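19 April 2020, Hilby arm, student project log

Carried on with the phone pick-up task. Dionysis Christodoulou has the grip code, I've got the wrist camera and the log.

Wrist driver crashed on start, twice. Old config from November was still being loaded – deleted it, fine after that. Must tell the others not to copy that folder again.

Servo counts: closed end stop now reads 2,920, used to be 3,000. Dionysis thinks the horn slipped a tooth when we swapped the finger pads. Put the new value in by hand for now, wants doing properly. Open end is 408, unchanged.

Phone detection is fussy. Edge finder likes the long sides but loses the top right corner when there's glare on the glass. Tried raising the threshold, then it picks up the wood grain insted. Went back to 19. Might mask out anything very bright before looking for edges, ask Dionysis if he still has his script from the Trollameo round.

Approach: come down over the phone, fingers open either side, stop, check both gaps, then close. Keep the stop in. Without it the whole thing is too quick to follow and the log is useless.

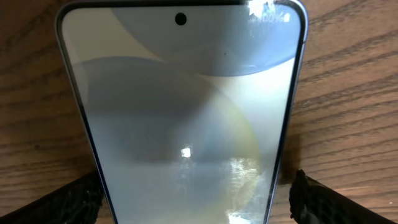
Gap check still only uses the left side, right side value is read and then thrown away. My fault, fix next time. Also the closing speed is a fixed number in two diffrent files, should be one.

To do
– rezero the servo, update the sheet
– glare mask
– gap check both sides
– reply to Kyriakidis re spare pads
– closing speed in one place only

Dionysis to push his branch tonight, I'll merge.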